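Robotics > Planning and Procurement | Working papers
Print this page | E-mail this article

4. Equipment plan and costs

4.1 What we budget for

Short version first. One arm, one two-finger gripper, a spare set of fingers, a workstation for simulation. No second arm this cycle. The Tarelham lab asked for two and the quote came back far over, so the plan below is for one, with simulation carrying the early load.

Arm quotes came from two vendors, Sundetar and Drarik. Sundetar cheaper up front, but the controller is a separate line and the service contract starts at month one. Drarik bundles both. Over the grant period the gap is small enough that delivery time decided it. Drarik, then. Order to go in before July if the purchase office agrees.

4.2 Simulation before purchase

Gripper choice was the harder call. Finger width, stroke, and payload all move the price, and we did not want to buy three grippers to find out which one fits our objects. So grasps on hollow objects are tried in simulation first, from a wrist-side view, with simple block geometry for the finger. Rendering quality is low on purpose: a finer mesh costs machine time and told us little more about clearance at the rim in early trials.

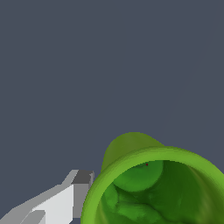
Figure 3. Simulated approach to a green hollow vessel. Gray gripper finger at left, its dark tip just short of the rim.

Candidate fingers were ranked on rim clearance alone. Friction was left at the simulator default, wich we know is generous. Of 61 object models, 19 could not be grasped at the rim with the narrow stroke and were moved to the wide-stroke list. Most of those were heavy-walled. The wide-stroke gripper adds $2,671 to the order, and we think it is worth it; the alternative is a later purchase out of a consumables line that is already thin.

Interior grasps (one finger inside the opening, one out) are not costed seperately. Same hardware.

4.3 Workstation and spares

Workstation: one, mid-range card, local storage. Cloud time was priced and dropped. Billing by the hour does not sit well with a fixed equipment line, and unused hours do not roll over. Roughly 40 percent of the running cost is electricity and cooling, which the department covers under the existing room agreement. Check this is still true at renewal.

Spares: fingertips, one cable set, one emergency stop. Fingers wear at the tip, and lead time from the Özkan machine shop is long in summer. Order with the arm. Mounting plate can be cut in house.

4.4 Open items

Shipping and import duty not in the totals. Training days not in the totals either, Drarik includes a first session and charges for any after that. Insurance still with the department office. If the arm slips past the autumn term the workstation should be bought anyway, as the simulation work in Section 5 does not depend on it.

Contact | Copyright Tarelham Working Papers | Back to top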